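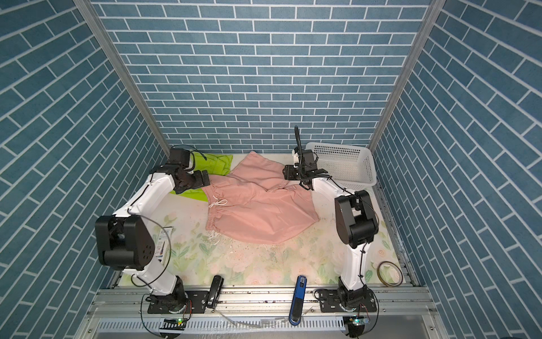

Pink drawstring shorts on a floral mat

Oct 30, 2026
By Anside Documentation

7. Setting the retention period for visitor records

Draledia stores one record for each contact form a visitor submits. By default, records are kept for 400 days and then erased.

1. Sign in with an administrator account and open Settings > Privacy > Retention.
2. Under Contact Forms, enter the number of days. The lowest value accepted is 7.
3. Select Erase or Anonymize. Anonymize removes the name, email address and IP address but keeps the date and form ID.
4. Click Save. The change applies at the next nightly run.
5. Update the retention clause of your privacy notice to match.

Note: Records exported to Dakeck are not covered by this setting. Delete them in Dakeck.

CAUTION: Erased records cannot be restored. Export open requests before shortening the period.

If the run stops with error 51, more than 625 records are locked. Close any open exports and run the job again.

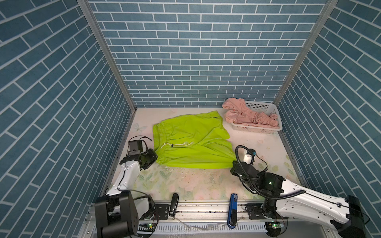
Guest: Does step 4 also clear the backups? Our notice says all copies are removed.

Anside Documentation: No. Backups have their own period under Settings > Storage.

Guest: Found it, thanks. Error 51 went away after I closed the export tab.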